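A **snack bag** is a small sealed pouch used to sell chips, nuts, crackers, dried fruit and other dry foods. Most are made from thin plastic film, sometimes with a layer of metal or paper, and hold a single serving or a few servings.

## Construction

The most common type is the pillow bag. A roll of printed film is folded into a tube, sealed down the back, filled from above and closed at both ends. The end seals are often crimped, which gives the bag its ridged edges. Stand-up pouches have an extra fold at the base. Bars are usually sold in a flow wrap, a narrow version of the same design.

Many bags are filled with nitrogen before sealing. The gas slows the spoiling of oils and cushions fragile food during shipping.

## Labeling

The front panel normally carries the product name, the flavor and a picture of the food or an ingredient. Ingredients, net weight and storage advice go on the back. Color is often used to mark flavor, although the meaning of a color differs between countries and makers.

## Disposal

Film made of several bonded layers is hard to recycle, and many curbside programs do not accept it. Single-material films are easier to process but may let in more moisture or oxygen. Some stores collect empty bags in drop-off bins.

## See also

- Flow wrapping
- Food packaging
- Shelf life 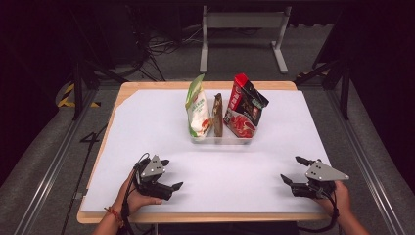
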